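Notebook, Momevstead bench, November, late afternoon

Wallpaper is up on all three sides. Skisterari butterfly print, the pink one. I argued for something plainer and I still would. Stoica's leaflet calls it "a calm backdrop for floral display", and I can't see what is calm about a moth that size.

Cost so far is 366 on paper and paste out of the 1,000 we were given. Offcuts kept under the bench, do not bin them, the left side may need patching.

Pattern matching on the back wall took two goes. Seams are passable. I don't believe the claim that the paper can be peeled off and rehung, and would like to see someone try it on a spare piece before we promise it to Tunia.

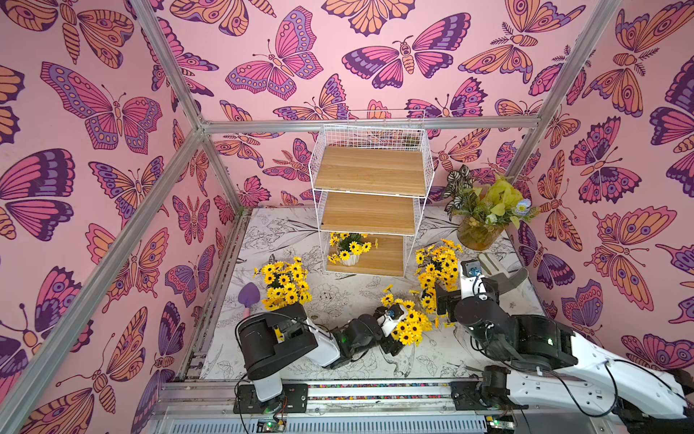
Butterfly paper, leaf-print mat, white wire shelf unit. Sunflowers still to be placed.

The mat is better than I expected. Black line on white, so the yellow shows up well against it. The walls compete with everything else. The vase of variegated leaves in the back right corner gets lost against the orange and purple, and I would bring it forward or put it on the top shelf. The little white pot of sunflowers on the bottom shelf can stay, though it sits low and the blooms poke out past the front.

Three bunches on the floor and no agreement on where they go. The plan says one per shelf. That looks tidy on paper – I suspect it will look like a shop. Try two together on the middle shelf first and leave the top clear.

Order 986 (second vase) not chased yet. Check it's clear glass before paying, the last listing was vague about the tint.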